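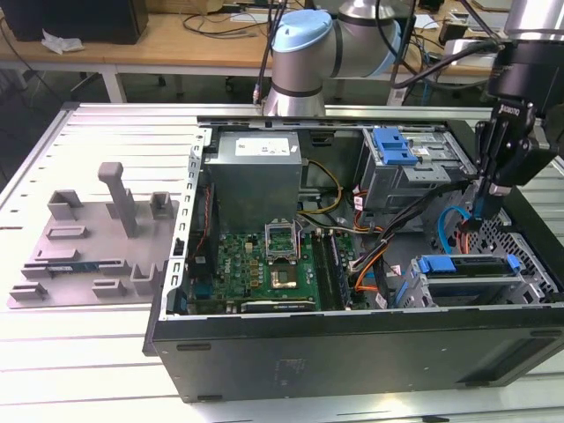 I've spent most of this year reading household survey files from the Isah district, and before the year runs out I want to put a few thoughts in one place. Bear with me, it's going to take several posts.

27/12/2023 and I'm still in my slippers with a pot of tea, so take all this in the spirit it's offered!

The cash transfer there (everyone calls it Grimero, after the old grain fund) pays out every month to families under the local poverty line. Fine so far. What I keep coming back to is the line itself, and how many people live just a hair above it.

We interviewed 80 households in September. 30 of them had crossed the line at least once in the past year, some going up, some going down, a few doing both. The program's books treat all of these people as either poor or not poor, full stop.

One family lost the transfer after a good onion harvest, and by the next planting they had sold the goat to pay school fees. I think about that goat more than I probably should.

The folks at Alter, who helped us with the fieldwork, would like to see a taper – you earn a bit more, you lose a bit of the payment, and you never fall off a ledge. I was doubtful when they first brought it up, mostly over the paperwork, but I've come around.

On cost: our own rough sums put a taper at 8 percent more than the present budget. That's real money for a small district and I don't want to wave it away. Then again, re-enrolling families who were dropped too early takes staff time too, and that never shows up on the same page.

If you work on this anywhere else, please write to me, I would love to compare notes. I'm especially curious how long people let a family stay on after their income rises. Isah gives them 20 days, and I'd dearly like to know who picked that number.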